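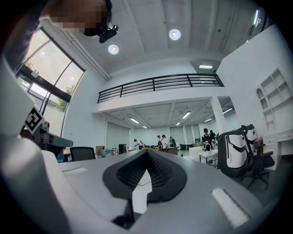
3.2 Reading the crash reports

I want to spend some time on how I read the reports, as the whole argument of this paper hangs on where a crash is said to have happened, and I was surprised by how slippery that is. A crash report has a box for the street, a box for the nearest cross street, a little diagram, and then a paragraph or so where the officer writes down what people told them. I had assumed all four would agree. They often don't!

The Tirum police gave me 88 reports, all for minor collisions on or near Jirnik Avenue between the river bridge and the shopping center. Minor here means that everyone drove or walked away and at most one car was towed. I printed every one of them (my eyes give up on screens after an hour or so) and read the paragraph first, with the location boxes covered by a sticky note. Then I wrote down where I thought the crash was, pulled off the note, and compared.

For 68 of the reports this was easy. The paragraph named a corner or a driveway, I could find it on the town's street map, and I felt fine putting a dot there. The rest were vaguer. A driver was "coming from the bank" or "had just made the turn," and unless you already know which bank and which turn, you are guessing. I left those out of the maps in Section 4 but kept them for the part about wording, where they are some of the most useful reports I have.

Even within the easy group, 15 had a paragraph and a location box that pointed to different places. Most of these followed the same pattern. The cars touched inside the shopping center lot, or in the mouth of its driveway, and the box said Jirnik Avenue and Plitis Road, the big signalized corner up the street. I can see how it happens. The drivers pull over where there is room, the officer meets them there, and the corner is the name everybody knows. One report has the two cars bumping beside a cart return and still lists the corner as the location — with the traffic signal noted as working.

Why does this matter? The town decides where to spend its signal and striping money from a yearly table, and the table is built from the boxes alone. The paragraphs stay in the file. So the corner looks worse than it is, and the driveway 200 steps away (my steps, on a cold morning) hardly shows up. I don't think anyone has done anything wrong. The form was laid out for a time when a clerk read each one from top to bottom, and the table came later.

Halvard Isaksson read the same reports on his own, in a different order, and did not see my notes until he had finished. We then sat down and went over every place where we disagreed. Some of these were my mistakes, mostly left and right mixed up when the diagram had been drawn with south at the top. Others we argued over for much longer than they deserved, and in the end we used a simple rule: if the paragraph and the diagram agreed, we took them over the box. If they didn't agree with each other, the report went in the vague pile.

We kept the shared list in Cropper, a small program Ilona Kovács wrote for her own study of bicycle crashes, and it did what we needed once we stopped trying to make it sort by street name. It saves each reader's answer separately, so we could go back and check who had said what. It has no good way to mark a crash that starts in one place and ends in another, and I put those down at the point of first contact. A different choice would move a few dots from the driveway onto the avenue, though I doubt it would change the picture much.

I should also say what these reports leave out. Plenty of parking lot bumps never reach the police at all. People trade phone numbers, or they don't, and off they go. So when I say that the lot and its driveway are undercounted, I am talking only about crashes that somebody did call in, and the real gap is probably wider. I asked two local body shops if they would share their numbers and both politely said no.

Figure 2. Gripper housing and finger with square marker; person at upper left, multi-pane window behind.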